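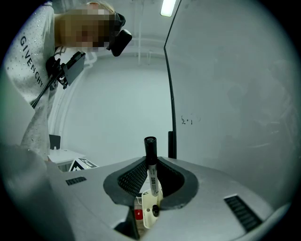
What kind of gripper is easiest for a beginner to pick up a pen with?

A padded one with a wide opening is usually the easiest, as the soft lining lets you be a little off to one side and still get a good hold.

Four Grippers, One Long Table: Pevura Puts Its Hand Tools Through a Big Comparison
Ruturside, 26 September 2026

If you have ever tried to get a marker out of a cup using nothing but a trigger and a pair of plastic jaws, you already know more about grippers than you might think. It's fiddly! It's also the kind of thing the team at Pevura has been doing over and over at its workshop in Ruturside, and the first results from its side-by-side gripper comparison are now out for anyone who wants to read them.

The comparison covers four hand-held grippers and 12 everyday items. Each gripper had a go at every item, in the hands of 23 different people, most of whom had never held one of these tools before the morning they came in. The write-up runs to 153 pages once you include the tables, and yes, we read the tables. Some of them are great.

Hand-held grippers are the cousins of the ones you find on the end of a robot arm. A person holds the tool and does the job by hand, a camera on the tool records how it went, and the recordings are later used to teach an arm to do the same thing. So a tool that feels awkward in the hand tends to produce awkward recordings, and then an awkward arm. Pevura has been saying this for a while. Now it has put some numbers next to it.

Markers first

The item that caused the most talk was the plain marker pen. It sounds like the easy one, being light, straight and about as unthreatening as an object gets, but pens roll, and a round barrel between two hard flat jaws will happily spin as soon as you lift it. With the two flat-jawed tools in the group, people got the pen off the table on most tries and then watched it tip over on the way up.

The padded gripper, a Lornitar model with a rubber-lined cradle, did much better at this. The pen settles down into the padding and stays upright, cap at the top, which matters a lot if the next step is to put it in a cup or hand it to somebody. Lornitar's cradle came first on the marker by a wide margin, and it was also the one that new people asked to try again.

It did not win everything. Coins were a disaster (there's no other word for it), and the padded cradle could not get under a sheet of card at all. A thin flat jaw slides right under both. The project's own summary puts the padded tool first on round things, third on flat things and second on bags, and leaves it there.

"I went in thinking we would come out with one favorite and we'd order a box of them," said Zdenka Kovačević, the project lead. "Then we did the card and the coins and I had to go and take my prediction off the whiteboard. I was very happy about it, though. If your guess is right on the first day you haven't learned much."

Where the camera sits

The part of the report I enjoyed most has nothing to do with jaws. It's the chapter on camera position, and it's full of small practical stuff that I haven't seen laid out this clearly before.

Pevura tried each tool with the camera set low in the housing, looking up past the fingers, and then again with the camera up on a bracket at the back. The low spot gives a wonderful view of whatever is being held. You can see how deep it sits in the padding and which way it leans, and you can often read the label. What you lose is the table. With a big pad in the way, the next item is out of sight until the tool is nearly on top of it.

The high spot is the other way round, with plenty of table and not much of the grip. A very wide lens helps in both places, but it bends everything near the rim, so straight things like pipes and table edges come out as curves and the software has to straighten them out again. Printed marker cards, the black-and-white square kind, are what the team uses to work out where the tool is in the room. Cards propped upright were easier to find than cards lying flat, especially from the low camera, and there's a nice page of charts on this (page 88 in my copy, if you go looking).

Some testers also wore a head-mounted device during their turns, so the tool's view could be matched up later with what the person was facing. Opinions were split. A few people forgot they had it on after the first couple of items. Others found it heavy by lunch, and one wrote on the feedback sheet, in full, "neck."

Cables, cables

There is a whole section on cables and I'm so glad there is. Every tool in the comparison has at least one, and the report is frank that the cable changed how people moved. Where it hung straight down from the tool, people kept their elbows in and made shorter reaches. Where it was clipped to clothing near the chest, they moved more freely but turned their whole body to avoid a tug. Neither shows up as a dropped item, so a plain success score misses it completely, and the team only caught it by watching the recordings back at half speed.

The fix they settled on for the later rounds was a longer lead with a clip at shoulder height. It isn't pretty. Testers liked it better, and the reaches got longer again, which you can see in the plots even if you squint.

The controller question

Recordings from all four tools were run through Mercado, the control software Pevura uses on its own bench arm, to see which ones the arm could follow. This was a smaller trial and the report is careful about it. Only the marker, a sponge and a paper cup were used, and the arm was fitted with a matching set of fingers each time.

The short version is that smooth recordings won, whichever tool they came from. A calm tester with a flat-jawed tool gave the arm more to work with than a hurried tester with the padded one. Mercado also had trouble with very quick closing, where the person snapped the trigger shut, and did well where the jaws came together slowly. Kovačević told me the team now asks people to close "as if there's an egg in there," even when there's a sponge in there, and that this one line did more for the arm than two weeks of tuning in February.

I asked her whether that was frustrating, after two weeks of tuning. She laughed for quite a long time.

What people got wrong, and right

A few other bits from the report that deserve a mention:

Left-handed testers did worse on three of the tools, all of which have the trigger shaped for the right hand. The fourth is the same on both sides, and the gap went away.

Dark items in front of dark pads were hard for the software to pick out. A black cap on a black background is a real headache, and a white label on the barrel makes life much easier. Pevura has started adding a band of white tape to anything fully black.

Glass nearby caused more trouble than expected. Reflections in a partition or a window can look like a second tool moving about, and the tracking sometimes jumped to the wrong one. Turning the table so the testers faced a plain wall cleared up most of it.

People got better fast. The gap between a first try and a fifth try was larger than the gap between the best and worst tool on six of the items, so if you run a comparison like this at home or at school, let everybody practice before you start keeping score.

What comes next

A second round is planned with softer goods, meaning socks, bread rolls and a bag of rice, and with a set of swappable pads for the Lornitar cradle. One pad has a thin lip along the bottom edge that might finally deal with the card. Kovačević would not be drawn on the coins.

Pevura is also looking for more testers in the Ruturside area, and left-handed people are especially welcome this time. No experience is needed. Sessions last a morning, tea and sandwiches are provided, and you can ask for a copy of your own recordings afterwards. The full report and the blank score sheets can be picked up from the front desk at the workshop, and the team is happy for other groups to copy the sheets and use them with their own tools.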